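snackgrip-perception: README and data card

Version 0.9, Jan 4, 2026
Maintainers: Rosemarie Reinholz (labels, evaluation), Gholamreza Rezaei (segmentation, grip estimator)
Status: usable with care. Read the section on known problems before you quote a number from this page.

What this is

A small perception package and the recordings it was tuned on. The task is handling wrapped snacks on a tabletop with a two-finger gripper. The package takes wrist-camera video from a hand-held gripper and puts out three things per image: a mask for each loose package, a guess at which package is between the fingers, and a grip state (open, closing, holding, unsure).

It does not plan motions and it does not control anything. Earlier versions of this README said it was "ready for policy training." Rosemarie took that line out in September and it is staying out until somebody trains a policy with it and shows us the results on a table we did not set up ourselves.

Why wrapped snacks

The project brief at Tadton asked for "everyday deformable objects," and the first round used cloth bags. Everyone's detector did well on the bags, ours included, and we learned very little. Clear plastic is harder. The depth channel drops out on it, the crimped ends bend when you squeeze them, and the printing on the food inside gets picked up as if it were printing on the package.

The Brondham set, which we started from, uses plain gray table surfaces. We think that makes every published score on it too kind. Patterned tablecloths were our answer, and they broke the first segmenter completely.
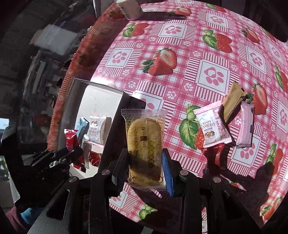
Wrist view: rice cracker in the grip, strawberry-print cloth, reflective panel at left.

A case like this one is where we spend our time. The printed strawberries have clean outlines and strong color, so an off-the-shelf segmenter is happy to call them objects. The panel on the left shows a second copy of the "CRISPY CRANBERRY" packet in its surface, and the old model gave the reflection its own mask and its own ID. The current model handles reflections better. It does not handle them well.

What is in the release

- 62 recordings, wrist camera only, split by tablecloth and not by time
- Hand-drawn masks for 36 of them; the rest have masks from the model, checked by one person
- Grip state labels for all recordings
- Camera calibration files, one per gripper
- The scripts that made the tables in docs/results.txt

What is not in the release: force readings, any view from outside the gripper, and ingredient or product labels. Please stop asking for the last one. We label packages as "package." Reading the brand is a different job, and the text recognizer we tried on the Chinese printing gave confident nonsense once the wrapper was creased.

Install

pip install -e .
python -m snackgrip.check_data --root PATH
python -m snackgrip.run --root PATH --split heldout

check_data will complain about missing calibration if you unpacked only the video archive. It is right to complain. The lens is wide, straight lines bend toward the edges, and masks computed without undistortion will look fine in the middle and be wrong near the border.

Config values worth knowing

print_reject: on by default. Throws out regions with no height above the table plane. Also throws out flat wrappers lying empty on the cloth. We have not found a threshold that does one and spares the other.

mirror_check: off by default. Looks for matching regions flipped across a straight boundary. Slow, and it sometimes deletes a real package when two of the same kind lie side by side.

finger_mask: use the file that matches your gripper. The blue finger pad was learned as "object" by an early checkpoint, and you will get that behavior back if you load the wrong mask.

unsure_band: how wide the "unsure" grip state is. Gholamreza wants it wide and Rosemarie wants it narrow. The default is Gholamreza's.

Results, for what they are worth

On the held-out tablecloths, the old segmenter invented at least one object in 37 percent of images. The current one does so in 9 percent. That is a real gain and we are glad to have it, but the held-out cloths came out of the same cupboard as the training cloths. Pink checks tell you little about brown stripes.

Grip state looks excellent in the table and we do not trust it. Most images are plainly open or plainly holding. The ones that matter are the few in between, and there the two labelers disagreed with each other often enough that a high score may only mean the model learned one person's habits. Treat the grip state column as a smoke test.

We have also been asked to compare against the Nuvus pipeline. We ran it. It needs a depth channel, ours is full of holes on clear wrappers, and a side-by-side would be unfair to them and flattering to us. The logs are in the repo if you want to look – please do not turn them into a bar chart.

Known problems

1. A second gripper coming in from the side is sometimes labeled as background and sometimes as a package. There is no class for it yet.
2. Gripper shadows shrink masks on light-colored wrappers.
3. Packages held upright in front of other packages get merged.
4. IDs swap when a package leaves the view and comes back. The tracker borrowed from Jalali assumes this never happens.
5. Recordings with a bright window in view have exposure jumps. We left them in.

Contributing

Open an issue with the recording name and the image index. Reports that say "masks look off" will be closed. Pull requests that raise a score need a run on at least one cloth that is not in the release – a cheap one is fine, ugly is better. Send new recordings to Rosemarie, and label the grip states yourself before you look at what the model says.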